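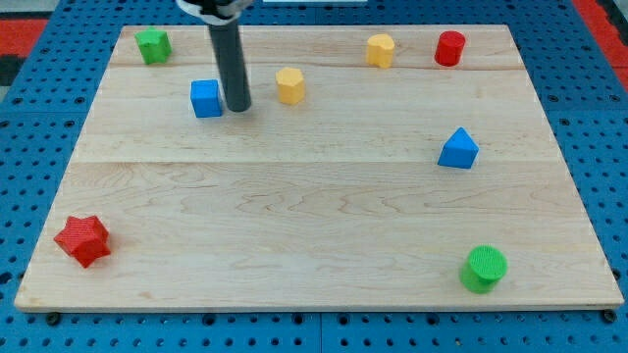

Subject: Re: [benchwork] Glued-up maple for a shape block board

On the list in March, a member wrote:

> I am making a flat board to go with a set of plastic shape
> blocks. It will sit on a perforated bench top and be bolted to
> it or trapped between bolts, I haven't decided. I have some
> maple left over from a shelf. None of it is wide enough for
> the board in one piece, so I would be gluing strips side by side.
>
> Questions:
>
> Does a glued-up panel stay flat enough? The blocks are short and
> stand on end, so any ridge at a seam is going to tip them.
>
> Should I bother with a finish? I was thinking of leaving it bare.
>
> Is maple too pale? I have a walnut offcut too but it is smaller
> and I'd have to buy more.

I can answer most of this from the board I use now. Mine is light maple, three broad planks glued edge to edge, with two seams running the long way. It sits flat on a blue pegboard top with bolt heads at the front corners, just past the edge of the wood.

Flatness first. A glued panel is fine if the strips are dry before you start and you leave them alone in the shop for a while. I stacked mine on stickers for 28 days. You can get away with less. What causes trouble is planing both faces and gluing up the same afternoon, then finding a cup in it the next morning.

The seams are where I would put the time. Joint the edges, do a dry clamp, and look at it against a window. If light comes through anywhere, go back to the plane. Cauls across the top and bottom will keep the planks level with each other while the glue sets. I used Grasto yellow glue since the hardware store here carries it, but any wood glue will do. Wipe off the squeeze-out while it is still soft or cut it off with a chisel when it is rubbery. Don't let it go hard on the surface and then try to sand it, you will dish the wood on both sides of the bead.

After that I ran a card scraper over both seams and tested with a block. The test is simple. Stand one of your smallest blocks half on one plank and half on the next, and push on a corner. If it rocks, keep scraping. A hexagon is a good one to test with because it will sit on any of its flats as well as on its end. The star was less help to me, it has so many points that I couldn't tell which one was hitting.

On bolts. I would not bolt through the maple. It moves across the grain with the seasons, and a panel pinned hard at all four corners has to go somewhere. Set the bolts into the perforated top just outside the board's edge and let them act as stops. Leave a little room front to back, where the movement is. Along the length it hardly moves at all, so you can be snug there. If your top has the same grid of holes as mine you may have to trim the board to suit the holes — I did, and lost the nicest part of one plank.

Quispe sells a low-head bolt that fits this kind of hole. The Stalier ones are cheaper but the heads stand up higher and I caught my sleeve on them all the time. Either way pick a dark one if you have the choice. You can find it again on a blue top.

Finish. I tried it bare for a few months. Bare maple picks up hand grease, and the colored blocks left faint marks when they were dragged. Then I wiped on two thin coats of a water-based satin, Wirkmont 482, and sanded between coats. It stayed pale. Oil finishes turned my test piece yellow, which I didn't want next to a yellow block. Gloss is a bad idea under a lamp, you get glare right where you are trying to see the pieces.

Do both faces and all the edges. If you only seal the top, the underside takes on damp faster and you are back to cupping. The end grain drinks more than you expect and comes out a bit darker. I left mine that way.

If you want the top surface really smooth, go up through the grits but stop well short of 3000, which one person on the list suggested last year for a game board. I took a scrap that far and the blocks skated on it. Plain fine sandpaper after the last coat gave me enough drag for them to stay put.

Maple or walnut. I'd stay with maple. Green, blue and yellow all stand out on it without any effort. I put the same blocks on a piece of walnut to compare and the blue one sank into it, especially in the evening. Maple does have some streaks and wavy figure but it is faint and it doesn't compete with the pieces. If one of your strips has a heavy dark streak, put it face down or turn it toward the back.

Size is up to you, but leave more open space than you think you need. My first board was cut to fit the blocks in neat rows, and it worked for putting them away and for nothing else. Once they are spread out, with a cube sitting next to a star and the rest wherever they ended up, you want room to get your fingers around each one. The ridged texture on top of the blocks does help with grip, but you still need a gap at the sides.

One more thing about the edges. Ease them, but only slightly. I rounded over the front edge of the first board with a router bit and blocks near the front would walk off the curve. A couple of passes with sandpaper on a flat stick is enough to take the sharpness away.

I don't have a good answer on keeping the pegboard holes clean. Sanding dust gets down in them and stays there. I take the board out to the porch for any sanding now. If anyone has a better method I'd like to hear it, and I'd also like to know if anyone has tried a thin cork sheet under the wood. Mine slides a hair between the stops in dry weather and I am not sure cork would hold it or just make it springy.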